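피드 › 살림 기록 › 책상과 바닥

흰 책상에 남은 마커 자국 이야기를 조금씩 올립니다. 한국어가 아직 서툴러서 문장이 이상하면 알려 주십시오. 고치겠습니다.

먼저 책상입니다. 상판이 하얗고 무광입니다. 제가 Stullholm 책상이라고 부르는 것입니다. 살 때는 깨끗한 색이라서 좋아했습니다. 지금은 작은 얼룩도 다 보여서 조금 후회합니다.

마커로 상판에 바로 쓰는 습관은 제 잘못입니다. 종이를 찾는 것이 귀찮아서 한 번 썼고, 그 다음부터 계속 썼습니다. 보드용 마커니까 쉽게 지워진다고 생각했습니다. 화이트보드에서는 맞는 말입니다. 책상에서는 반만 맞습니다.

월요일 저녁에 마른 극세사 수건으로 문질러 보았습니다. 진한 선은 흐려졌지만 회색 자국이 옆으로 넓게 퍼졌습니다. 세게 문지르면 더 퍼집니다. 그래서 손에 힘을 빼고, 한 방향으로만 닦는 방법으로 바꾸었습니다. 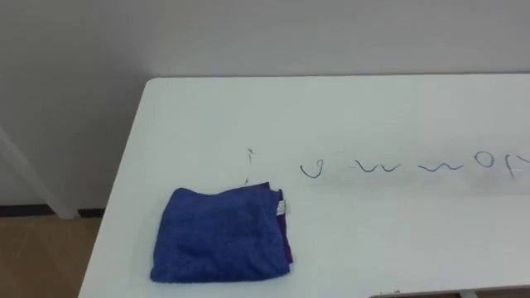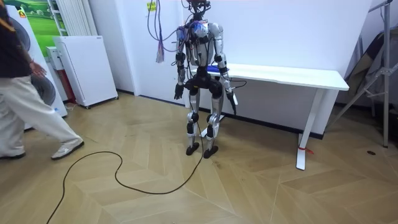 글·사진 | 흰책상 살림

파란 수건은 접어서 책상 위에 둡니다. 펴서 쓰면 손가락 자리만 더러워지고 나머지는 안 쓰게 됩니다. 접으면 면이 여러 개 생기니까 한 면이 더러워지면 뒤집고, 다시 접어서 안쪽 면을 씁니다. 주의할 점은 라벨입니다. 하얀 세탁 라벨이 밖으로 나와 있으면 닦을 때 상판에 걸립니다. 저는 이것을 가위로 자를까 계속 고민하고 있습니다. 세탁 방법이 적혀 있어서 아직 못 잘랐습니다.

세제는 두 가지를 써 보았습니다. Prurix는 냄새가 약하고 자국이 꽤 연해졌습니다. Hagedorn은 더 잘 지워지는 느낌이지만 닦은 곳이 미끌미끌해서 물수건으로 한 번 더 닦아야 합니다. 저는 Prurix를 수건에 조금 묻혀서 씁니다. 상판에 직접 뿌리면 뒤쪽 벽으로 흘러가서 귀찮습니다.

알코올도 물어보신 분이 계셨습니다. 농도 70 퍼센트짜리를 구석에만 시험했습니다. 잉크는 잘 녹습니다. 그런데 제 책상이 무광이라서 그 자리만 광택이 달라질까 봐 무섭습니다. 넓은 곳에는 아직 안 씁니다. 하실 분은 꼭 안 보이는 곳에서 먼저 해 보십시오.

다음은 바닥입니다. 밝은색 나무 바닥이고 헤링본 무늬입니다. 예쁘지만 조각 사이의 선이 많아서 먼지가 거기에 잘 들어갑니다. 무늬 방향이 두 개라서 밀대를 어느 쪽으로 밀어야 하는지 오래 몰랐습니다. 지금은 청소기를 먼저 하고, 밀대는 벽을 따라서 길게 밉니다. 물은 꼭 짜야 합니다.

책상 다리 밑도 잊기 쉽습니다. 다리는 하얀 기둥이고 밑에 납작한 발이 있는데, 발 위에 먼지가 얇게 쌓입니다. 한쪽 다리 아래쪽에는 빨간 끈 같은 것이 묶여 있습니다. 그 주변은 수건 모서리를 뾰족하게 접어서 닦습니다.

벽 아래의 어두운 걸레받이는 먼지가 하얗게 보입니다. 책상은 하얘서 검은 것이 보이고 걸레받이는 어두워서 하얀 것이 보이니까, 저는 쉬는 날이 없습니다.

수건은 Pevton 가게에서 한 장 2,000원에 샀습니다. 3장 샀습니다. 섬유유연제를 넣으면 잘 안 닦인다고 들어서 넣지 않고 찬물에 빱니다. 다른 빨래하고 같이 넣지 않는 편이 좋습니다. 보풀이 붙습니다.

아직 남은 문제는 오래된 마커 선입니다. 같은 마커로 그 위에 덧쓰고 바로 닦으면 같이 지워진다고 댓글에서 배웠습니다. 10월 안에 해 보고 결과를 여기에 이어서 쓰겠습니다.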